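Can a machine tidy the workbench yet?
Project report, Wemarden College, second-year engineering

Our question was whether machines can do ordinary shop-floor chores yet. We picked one dull chore, putting small stock back into trays, because our own workshop needs it done every afternoon. The items were packing tape, pipe fittings and electrical parts.

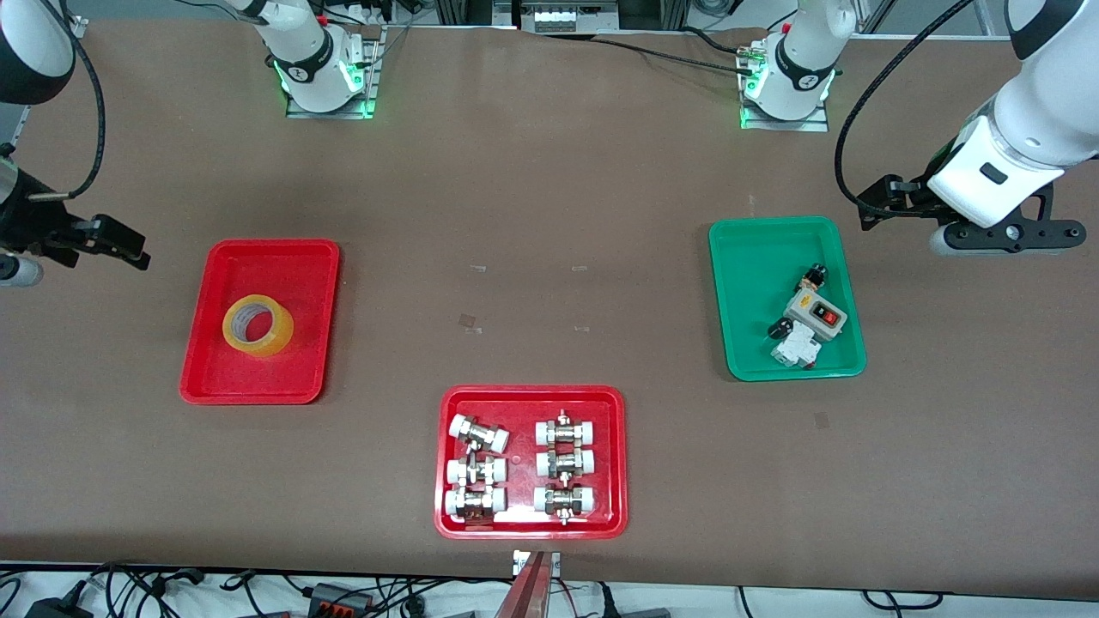
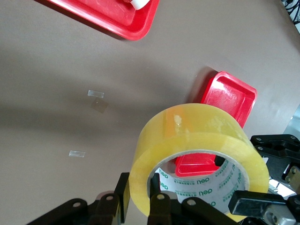

1. What we tried

We ran 200 attempts in Workum, the smaller of the two workshops, between October and December. An attempt meant picking up one item and putting it down in the correct tray without help. If a person had to step in, we wrote it down as a failure, even when the fault was a slipped cable or a badly placed tray.

The control program was Sista, which was written by last year's group. We changed the grip settings and the order of the moves but left the rest alone. Sial, the older program, was dropped in the first week as it could not handle two arms at once.

2. Results

Of the 200 attempts, 137 were successful. Tape did best. A roll is large, and a finger can go through the middle of it, so the grip does not need to be very exact. Fittings came next. Most failures with them happened at the release, when a fitting turned as the fingers opened and came to rest across its neighbour.

Electrical parts were the worst. They are all different shapes, and when one lay on top of another the program often chose the wrong one to lift first. Knobs rolled.

Speed was poor throughout. A person clears the same bench in a fraction of the time, and one attempt took up to 5 minutes with retries. We did not try to improve this.

3. Is it ready?

For a single kind of item in a fixed place, we think yes, if the workshop can wait. For mixed small parts, no. Someone still has to stay in the room - and that person could have done the tidying.

4. Next year

We would like a longer run of 1000 attempts with the trays moved between each one. The release problem should be looked at first. Softer finger pads may help with the fittings, but we had no time to test them. The log sheets and our copy of Sista are in the shared project folder.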